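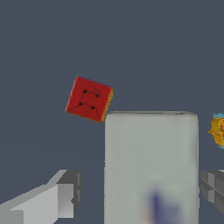 Skestora, the publisher of family board games from Sultley, announces today that its new game Zamudio will be in shops in July. The first print run is 2000 copies. Zamudio is a game of routes and harbors for families and groups of friends, and it can be played in one evening, also by people who do not usually like long rules. The players draw their own routes from harbor to harbor, and the rule of connection is the heart of the game: small black dots joined by a thin black line, as on the face of the red cube, are a route, and a route brings goods. A dot without a line brings nothing until somebody reaches it.

The game was designed by Gyula Hegedűs, who worked on it for 5 years beside his job as a teacher of geography. He made the first version for his pupils, who had to learn the names of rivers and soon asked if they could play it also in the break.

"I wanted a game where you are never out before the end," says Gyula Hegedűs. "In my childhood we had games in which one player lost in the first half hour and then he had to wait in the kitchen. In Zamudio the last player in the ranking chooses the weather for the next round, and with good weather choice he can come back very strongly."

The rulebook has 8 pages and is written in everyday language. A short version for the first game is printed on the back cover, so that a group can start to play and read the rest later. The recommended age is from 7 years.

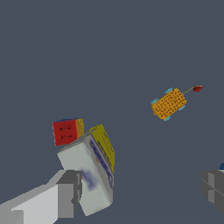 Skestora Press and Community Team

The presentation of the game takes place on Friday at 5 p.m. in the reading room of the Drarkine bookshop in Sultley. Gyula Hegedűs will explain the rules and play with the guests. Entrance is free, but the tables are limited and we ask interested persons to write their name on the list at the cash desk of the shop. Tea and cake will be offered by the bookshop.

Skestora is also preparing an expansion with the working title Winter Harbors. It adds frozen routes, which close for one round and then open again, and a new role - the pilot - who can pass them earlier than the others. The expansion will need the base game. A date for it is not decided yet.

"We are a small house and we print only what we like to play ourselves," says Rigoberto Salinas, managing director of Skestora. "With Zamudio the discussion in the office was very short. After the second evening we all wanted a third one, and I still did not win."

Shops can order Zamudio directly from Skestora from Monday. Journalists who wish to receive a review copy, or to speak with the designer, are asked to contact the press office in Sultley. Interviews are possible before the presentation on request.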